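Questions people keep asking me about teaching the robot

Last updated Sun 3 July

I run the remote sessions for the Pultow project, and my inbox fills up with the same handful of questions every time a new group of operators joins. So I wrote my answers down. If yours isn't covered, write to me or to Philomena Ní Bhriain, who knows the software side far better than I do.

Do I need to know how to code?

No! If you can follow a recipe and keep your hands fairly calm, you can do this. You hold a controller in each hand, the robot's arms follow yours, and we record what happened. Brendan Fitzgerald came to us from a bakery and he's one of the smoothest operators we have.

What's the difference between teaching by hand and teaching by remote?

By hand means you stand next to the arm, grab it near the wrist and push it through the motion yourself. It's great for one arm and a short task, like wiping a counter. With two arms it gets awkward fast – you end up hugging the thing. For anything with both arms we go remote, either with the real robot or in the simulator.

How many tries does it take before the robot learns something?

It depends on the task, and I wish I had a neater answer. Our drawer-opening set has 741 recordings in it. The dresser set was at 500 in March and is at 1177 now, and we're still adding to it. A simple pick-up can get by with far fewer.

Should I throw away the bad tries?

Please don't do it yourself. Mark them as bad and leave them where they are. Valtteri Kauppinen goes through them, and a fumble followed by a good recovery is often worth keeping (he gets quite excited about those).

How fast should I move?

Slower than you'd like on your first day, then a bit faster. If you stop to think halfway, the robot learns the stop too. Run the motion through in your head, then go. I still talk to myself while I do it.

Why do I have to start in the simulator?

You get 3 practice sessions there before you touch the real arms. A bump costs you a reset and that's all. You also get used to seeing a room from the robot's point of view, with its own body in the way and the floor sloping off at an angle. My first time, I kept tilting my head to match!

In the dresser room you'll find a TV on top of the dresser and a door over to the left, and you'll have one gripper toward each end of the dresser. I like to use the door frame to work out which way is up before I move anything.
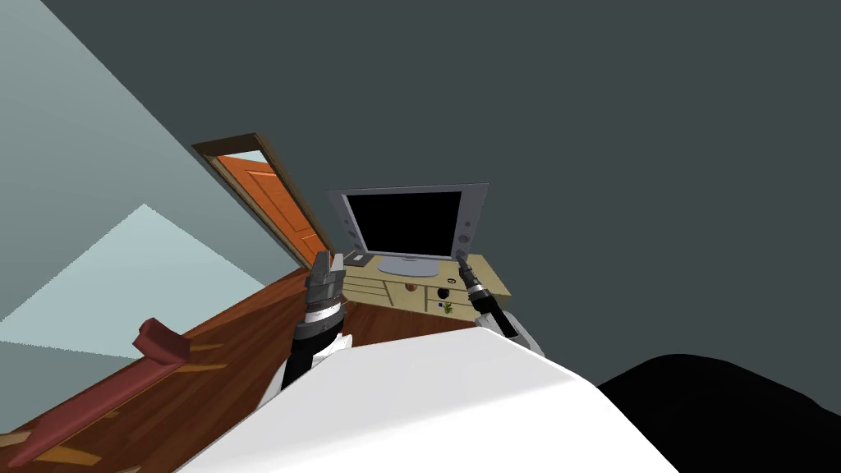 Can I do this from home?

The simulator, yes, if your connection is steady. Wired is much better than wireless. For the real arms you have to come in, and Donal Cronin or I will be standing by the stop button.

My arms get tired. Is that normal?

Very. Rest your elbows on the chair between tries and take a proper break when you need one. Tired hands make shaky recordings, and I'd much rather have a short session from you than a long wobbly one.

What if the gripper won't do what I'm doing?

Let go of both triggers, bring your hands back to the start position and press re-center. If it still lags or drifts, stop recording and message me with the session number.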